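Nodach tabletop grasping set

Contents
Demonstrations recorded with a hand-held gripper and a wrist-side camera, for training grasping policies by imitation. Version 2 holds 2847 episodes over 38 objects. Each episode is a folder with one video, a gripper width log and a short text instruction. Maintainer: Loubna Shawky.

Collection
Operators worked at a table and moved the gripper by hand. An episode starts with the fingers open and ends when the operator presses the stop button. Objects were swapped every 20 minutes, and lighting was left as found - window light plus ceiling lamps.
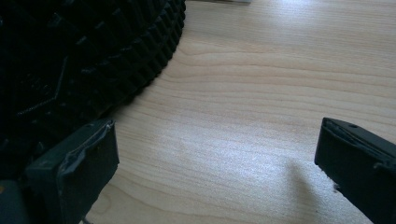
Sample frame: fingers open, black studded object, wooden tabletop.

Known issues
Dark objects lose surface detail, and glare on the table can wash out the grain. Do not rely on the grain for tracking. Finger tape differs between sessions; the field tape_id changes whenever it was replaced. In 233 episodes the width log begins late. These are marked late_width and left out of the default split.

Splits
The test split has 1000 episodes, and the rest are for training. No object appears in both.

Changes since version 1
Instructions rewritten by Mohcine Benkirane to use one verb per step. Timestamps are now in milliseconds. Episodes from the February pilot were removed - they used an older finger shape.

Send corrections to the maintainer with the episode number.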